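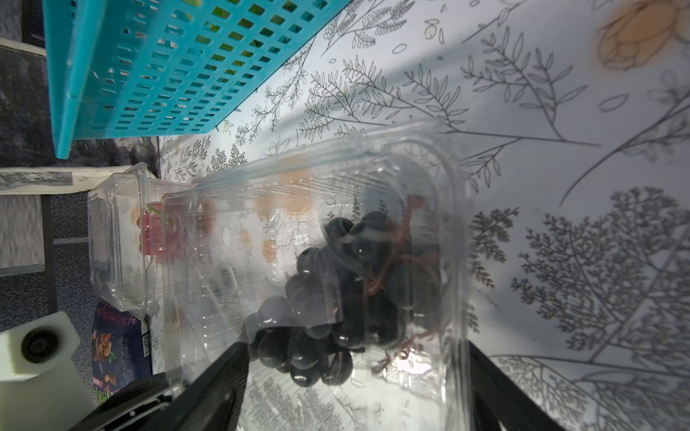
*Dark grapes, cherry tomatoes and a nut-printed snack package on the tablecloth at the Sevport swap table.*

**Sevport's Monday snack table moves to the Ondieki Street hall**

Monday, April 3, 2023

If you've been going to the food swap at the old Sevport ferry office, please don't go there next week, because the doors will be locked and you'll be standing in the parking lot with a bag of pears like I was! The swap has moved to the hall on Ondieki Street, and today was its first day in the new room. I went over at lunch to see how it was going (and, fine, to eat).

The short version is that it's going great. The hall is bigger, it has real windows, and the tables are set up along the long wall so you can walk past all of them without backing into anybody's stroller. The sign-in sheet had 32 households on it when I left, and people were still coming up the steps.

For anyone who hasn't been, the swap works like this. You bring something packed and sealed, fruit or vegetables or snacks, and you put it on a table. Then you take something you'd like to eat. There's no weighing and no points. If you come with nothing, you can still take a bag home, and no one at the door is going to ask you about it. I've done it myself on a bad week.

The fruit was the star today. The dark purple grapes, nearly black and very shiny, come in the clear clamshells, and I had my eye on them from the moment I got my coat off. Red cherry tomatoes come in clear plastic too, so you can check what you're getting before you commit. I also spotted a little purple package with nuts printed on it, a turquoise basket with slots in the sides and something greenish inside, and that white tablecloth with the gray ferns all over it, plus the big peach-orange flowers. I want that tablecloth. I asked where it came from and was told it had been in a closet at the ferry office for years, so I guess I'll have to wait for the next closet.

A few things are different at the new place, and I wrote them down so you don't have to ask at the door:

- Drop-off starts at 11 and the tables open at noon. It used to be all at once, and it was a bit of a scrum.
- Fresh things go on the tables nearest the windows. Cans, pasta and jars go by the stage.
- Leave fruit in its container if it came in one. Loose grapes were a problem last summer, and that's all I'll say.
- Anything with nuts in it has to keep its label, barcode and all, so people with allergies can read the package. Homemade bars with nuts are out for now.
- Bags are in the bin under the coat hooks. Bring some back if you have a drawer full, and I know you do.

The move has been coming for a while. The ferry office roof has needed work since before I moved to this side of town, and in July the back half was closed off with tape, leaving one room and a hallway for everything. The swap paid no rent there, and it isn't paying much at Ondieki Street either, but there's a cleaning fee and a deposit, which came to $2093 together. A coffee can and a bake sale covered part of it. The rest came from Cinda, the grocery on the corner of the square, which is also sending over whatever produce it has too much of on Monday mornings.

There was some grumbling about the walk. The new hall is five blocks farther from the harbor apartments, and that's uphill if you're coming from the water. I did it with two bags and I felt it in my shoulders. The Grolamow bus stops right across the street, though, on its way out to the mall, and there's a bench at the stop with a roof on it. The driver I had this afternoon was very nice about my grapes sitting on the seat next to me.

(Yes, I took grapes. I'd brought a sack of oranges and a box of crackers, so I feel good about the trade. Half of them were gone before the second stop, and they were sweet, with thick skins and a couple of seeds. If you have kids who complain about seeds, you'll want to warn them.)

What the tables are short on right now is plain stuff. Onions, potatoes, carrots, rice. Everybody brings treats when a thing is new, and I love that, but one woman ahead of me was trying to put together soup and came away with cookies and a melon. If you're picking up groceries this week and you see onions on sale, grab an extra bag and drop it off. Small containers are welcome too. A lot of the regulars live alone and don't want a giant tub of anything.

There's also a cold shelf, finally. It's an old drinks cooler with a glass front, and it hums pretty loudly, but it means yogurt and cheese are allowed again. Put today's date on the lid with the marker that's tied to the handle. Please leave the marker tied to the handle.

The swap runs every Monday from noon to 3 at the Ondieki Street hall, side entrance, up the ramp or the four steps. If you want to help set up tables, show up at 10:30 and somebody will hand you one end of something heavy. Questions can go to the message line, extension 3097, which gets checked in the evenings. Next week I'm bringing onions.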